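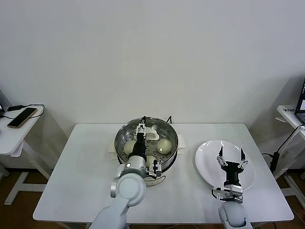

Liam Dawber would not yet leave a machine alone in a kitchen, and he told the Whitlock open day as much in March: a chore counts as done only when the person who asked for it has no reason to go and check.

Ornano has adopted that definition for its household task programme, the first results of which are published today. The programme covers 45 chores, from folding towels to moving steamed buns out of a steamer and on to a plate. Each chore was scored on completion without human help, on time taken and on the condition of the items afterwards.

Search this site Go Advanced search

Of 790 attempts made on the Rusis two-armed bench, the serving tasks gave the most uneven scores. Soft food deforms under grip, and a force setting that suits one bun may mark the next. Rigid items such as cups and lidded boxes were handled more consistently. Cloth remains slow.

Shop-floor work was assessed separately under the Trusta protocol, using 4 tasks: shelf facing, tray loading, label checking and carton opening. Carton opening was withdrawn from the scored set after the blade guard was redesigned, and will be reported at a later stage.

Ornano does not consider any of the household chores ready for unsupervised use. Two-armed serving is the closest — provided that the plate and the cooker stay where the system expects them. Moving either one between attempts lowered the score in every series.

The next phase will run 50 attempts per chore with the furniture rearranged each time. Test sheets and scoring rules are available from the Ornano press office on request.

Print this page | E-mail this release

We use cookies to improve your visit. Accept Manage settings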